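Cliruditz | Newsroom | Corrections | Contact | FAQ

Questions about our coverage and corrections

Last updated: December

Who decides what gets covered on a given night?

The night editor. On weekends one person runs the desk from 4 p.m. until midnight, with two reporters on call. If something large happens after that, the on-call reporter phones the editor at home and the home page is changed from there.

Why wasn't the Hovland march on the home page until the next morning?

We had a reporter at the march from 6 p.m. Her first story was filed at 8:15 and sat in the queue while the desk finished the mayoral debate. That was a mistake, and readers were right to complain. We received 590 messages about it. Breaking news filed by our own staff now skips the queue.

Do you carry live video?

Sometimes. We stream city council meetings, election nights and court rulings when cameras are allowed. We do not stream protests live. Footage from a protest goes up after an editor has watched it, usually within the hour.

Do advertisers or officeholders see stories before they run?

No. A person named in a story is called for comment and told what the story says about them. They don't get the text.

How do I ask for a correction?

Use the form under Corrections and include the headline and the sentence you think is wrong. An editor will answer within 14 days. Spelling errors are fixed without a note. Errors of fact get a note at the foot of the story with the old wording and the new.

Can a story be taken down?

Rarely. We may add an update if a charge was dropped or a case ended in acquittal. Send the court paperwork with your request. Requests about stories more than 15 years old go to the managing editor.

How do you pick which candidates are in your debates?

Any candidate whose name is printed on the ballot is invited. We don't use polling cutoffs for local races. In the last Tamorier County race, that meant a long evening.

Do you endorse candidates?

We stopped. The opinion section still prints endorsements written by readers, up to 70 words each, in the month before an election. Send one per race.

Who owns Cliruditz?

Jevel, a holding company that also owns two radio stations. Jevel approves our yearly budget. It has no say in stories, and when we report on Jevel we state the ownership in the second paragraph.

Can I reprint one of your stories?

Nonprofit newsletters and schools can, with our name and a link. Everyone else should write to the permissions address under Contact. Wire stories aren't ours to license.
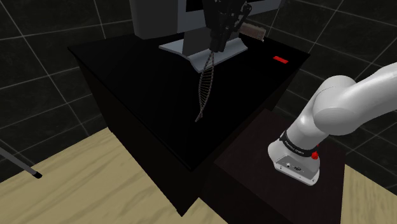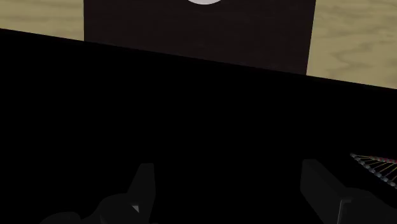 Computer-rendered views, including the next one. 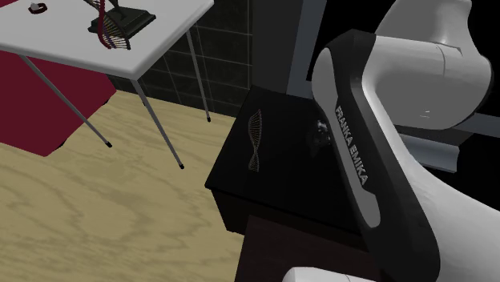
Comments (3)

Tiruwork Woldegiorgis
Fine, but the march answer skips the second night. I was checking your site at 9 and the top story was still the debate recap. Does the new queue rule cover weekends?

reader_east
Seventy words is too short for an endorsement of anyone running for school board. You used to give us a full column.

Cliruditz desk
Yes, the rule covers weekends. The second night should have been led with the march too and we'll add that to the answer.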